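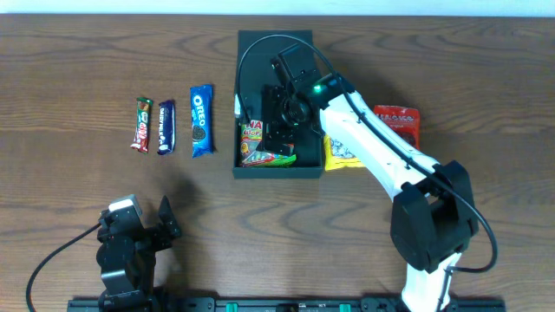
Fahad Sial
Contributing writer, robotics

The snacks were bought in the shop downstairs from the Navlow lab, and Christos Dimitriou says they are the most useful equipment he has purchased this year. A KitKat, a Dairy Milk and an Oreo pack lie in a row on the wooden table. A few other packets are on the right, near the white arm, and one is already in the black tray, under its gripper.

Dimitriou studies a narrow question. When a robot learns to pick up things by copying a person, how much does it learn about the thing, and how much only about the place where the thing was lying? In many published demonstrations the two are mixed. The object begins each time in almost the same position, the arm goes there, and the video looks very good. Move the object by the width of a hand and the gripper closes on air.

His method, which the group calls Furkus, tries to separate the two during training. An operator first records 200 demonstrations in the usual way. After this the software looks for the moments where the arm's movement would stay the same if the camera picture were hidden. Those moments get a smaller weight when the network is trained. The last part of the reach, where a small correction decides if the grasp succeeds, gets a bigger one.

I must admit I expected the idea to be more complicated. Dimitriou told me that the first version was, and it worked worse. "We had a second network to judge the first network," he said. "Then we had two things we did not understand."

The group tested Furkus over 500 trials, with the packets placed by a random list so that no one could help the robot by habit. With ordinary training, the arm failed to lift the chosen packet in around a third of the trials. With the new weights it failed in 8 percent. The same demonstrations were used for both.

Wrappers are a hard test for this. They shine under the ceiling lamps, the crimped ends bend when they are touched, and a slim bar needs a different grip than a wide pack. The remaining failures came mostly from packets lying against the wall of the tray, where the jaws have little space to go down on both sides.

A team at Arain has now repeated the experiment with its own arm and got a smaller improvement. Dimitriou thinks the difference comes from the operators. Those at Arain were more experienced and moved more smoothly, so there was less to correct in their recordings. He would like to check this, but it needs many hours of people moving arms by hand, and his budget for such work ended in October.

The next version will be tried on small parts at Drutora, where bins are deeper and the objects overlap. Dimitriou does not want to promise a number for it. The tray on his table has low walls, he reminded me, and a bin does not.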